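Introduction to Technical Purchasing
Handout for Unit 4: Spare Parts, Stock and Reordering
Uwe Reuter
Version of 2021-08-28

Please read this handout before the session. The calculation at the end will be discussed in class, so bring your own solution on paper.

4.1 Why spare parts are different

In Unit 3 we looked at goods which a company buys in order to sell them again. For those goods the demand is more or less regular, and a forecast from past sales gives a useful number. Spare parts behave in another way. A part may lie on the shelf for two years without one request, and then three departments want it in the same week.

The buyer must therefore ask a different question. For sales goods we ask: how much will we need? For spare parts we ask: what does it cost us if we do not have it? A seal for a few cents can stop a whole packing line. The price of the part says very little about its importance.

4.2 Three groups of parts

In this course we use the grouping which Waltraud Nolte introduced in the older version of the script. Other textbooks have four or five groups, but the idea is the same.

Group A: parts without which work stops at once. They are kept in stock always, also when they are expensive.

Group B: parts whose failure can be bridged for some days, for example with a second machine or by working by hand. A small stock is enough, or a written promise from the supplier.

Group C: parts which can be bought in any shop. No stock is needed, only a person who is allowed to order.

The same part can belong to different groups in different companies. A desktop processor is group C for an office with many computers, but group A for a workshop where one old computer controls the cutting table and only one type fits the socket. In such cases the exact model name must be written in the parts list. "Processor" alone is not an entry. 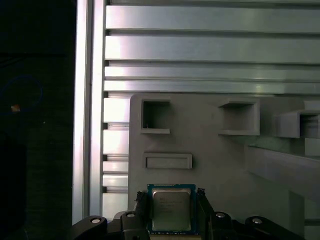 4.3 Reorder point

The reorder point is the stock level at which a new order must be placed. The simple formula is:

reorder point = daily use x delivery time in days + safety stock

Daily use is taken as the average of the last twelve months. Delivery time is counted from the day of the order to the day when the part can be taken from the shelf – this includes incoming inspection, which students often forget.

The safety stock protects us against two things: a use that is higher than the average, and a delivery that comes late. How to set it with statistics is the subject of Unit 6. Until then it will be given in the exercises.

4.4 Case: the Bostosville warehouse

The company Berketeo runs a warehouse in Bostosville and buys small filter cartridges from the supplier Makori. The warehouse uses 125 cartridges per day. Delivery time is 16 days, incoming inspection included. The reorder point is 3,000 pieces.

a) Calculate the safety stock which the company has chosen.
b) A second supplier, Nuller, delivers in eight days. The safety stock from a) shall stay the same. Find the new reorder point.
c) Nuller is more expensive. Which information do you still need before you can recommend a change?

For checking a): the use during the delivery time is 2,000 pieces. For c) please write full sentences. Think also of December, when many suppliers close and the delivery time in the contract is not the real one.

4.5 For the written test

The test covers Units 1 to 4 and has 30 points. You may bring a calculator and one sheet with your own notes, both sides, written by hand. Formulas will not be given. Results without units of measure lose one point each – pieces and days are units too.

Reading for next time: script, chapter 5, without the section on leasing.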